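**Progress report to Beaudoin: assisted tidying in furnished homes**
Prepared by Colleen Doucette, Idbridge
Reporting period: through March

## 1. Status

Work package 2 is complete. Work package 3 (staff roles and shift planning) is in progress and will run into the next period. Work package 4 has not started. Spending is within the approved budget, with one transfer between lines described in section 6.

The project concerns the turnover crews at Granness, who clean and reset furnished rental homes between stays. Under the grant, part of the reset work is being moved to a mobile arm: picking small items off floors and low furniture, returning them to a set location, and checking that each room matches its reference layout. Cleaning of kitchens and bathrooms stays with the crew and is outside the scope.

## 2. Work completed

The arm was run in 16 homes during the period. The homes differ in floor covering, furniture and lighting, and no furniture was removed or rearranged before a run. Crew members set up each home as they would for an incoming guest, then displaced items from a written list.

A total of 112 supervised runs were logged. A run is counted from the moment the operator hands over control until the arm parks or is stopped. Runs stopped by the operator are kept in the log with a reason code. The codes were revised once, after crew members pointed out that "operator choice" was being used for too many different situations. It has been split into "unsafe approach," "wrong item," and "taking too long."

Living rooms have received the most attention. They hold the widest mix of objects, and the items guests move most often end up there: small ornaments, remote controls, toys, cushions. The wrist camera view is the operator's main source of information while the arm is working.

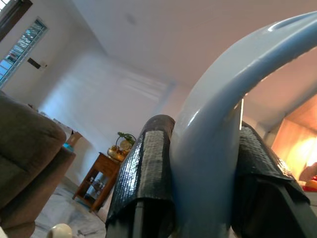 Operators spend more time reading that view than we planned for. The original schedule allowed for a short introduction and then independent work. In practice, new operators needed to sit through full runs beside a trained colleague before they could judge distance from the wrist view, especially when the wrist is tilted and the room no longer appears level. Training was extended accordingly. The extra hours are charged to work package 3.

## 3. Technical findings

**Tilted views.** Operators lose orientation when the wrist rolls. A small level indicator was added to the operator screen, showing which way is down. Crew members asked for it to be larger and placed away from the fingertips. The larger version is installed.

**Mixed light.** Many of the homes have daylight from a window at one side and lamps at the other. Item recognition is less steady under these conditions than under even light. We have not separated the effect of lamp color from the effect of glare, and make no claim about either one yet.

**Plants and filled containers.** Anything with leaves, and any bowl or basket holding loose contents, is now treated as fixed. The arm does not lift it and keeps a clearance from it. If such an item is out of place, the arm flags it and a crew member moves it. This rule was requested by the crew and removes a class of spills from consideration.

**Small round objects.** Balls and similar items roll when approached from the side. The approach has been changed to come from overhead where there is room. Next to sofas there is often not enough room, and these cases are passed to the crew.

**Finger coverings.** The coverings on the gripper fingers are inspected at the start of each shift and replaced on the crew lead's decision. A wear limit has not been written. A draft is due next period.

## 4. Effects on staff

Seven crew members have been trained as operators. All remain on the turnover crew and rotate between operating and cleaning. Nobody has been moved to operating full time, and Granness has stated that it does not intend to create such a post during the grant.

The main change in daily work is in the order of tasks. Previously one person tidied a room and then cleaned it. With the arm in use, the operator starts in the living room while the rest of the crew begins in the kitchen. The living room floor cannot be vacuumed until the arm has parked. On days with short gaps between stays, this caused waiting time. Shift leads now decide at the door whether the arm will be used in that home, and the decision is recorded with the start time.

Crew members reported less bending and kneeling. They also reported tired eyes and stiff necks after long periods at the operator screen. Operating periods are now limited to one home at a time, followed by a cleaning task. We consider this an interim measure. The screen stand is not adjustable enough for shared use and a replacement has been specified.

Two points raised in crew meetings are still open:

- Pay grade. Operators carry added responsibility for guest property while controlling the arm. Granness is reviewing whether this calls for a supplement.
- Use of run logs. Crew members want written confirmation that stop codes and run times will not be used in individual performance reviews. Idbridge supports this. Draft wording has been sent to Granness management.

## 5. Deviations from plan

The Cikthorpe homes were due to be included in this period and have been postponed. They have narrow stairs, and the base cannot be moved between floors without lifting. A lifting procedure for two people has been written but not approved. Until it is, only ground-floor rooms could be covered, and we judged that this would give an incomplete comparison.

Layout checking is behind schedule. The arm can compare a room with its reference layout, but it still flags furniture shifts of up to 3 inches that the crew regards as acceptable. The tolerance has to be set by item type, and the crew will be asked to provide the values.

## 6. Budget note

Funds were moved from travel to training to cover the paired sessions described in section 2. The travel line was underspent as a result of the Cikthorpe postponement. No increase in the total is requested.

## 7. Next period

1. Agree on the log-use wording and distribute it to all crew members.
2. Obtain approval for the two-person lifting procedure and set dates for Cikthorpe.
3. Issue a wear limit for finger coverings.
4. Install the adjustable screen stand and repeat the comfort survey.
5. Set layout tolerances by item type.

Beaudoin's approval is needed for item 2 only, as the procedure changes the risk assessment attached to the grant agreement. The revised assessment will be sent separately once Granness has signed it.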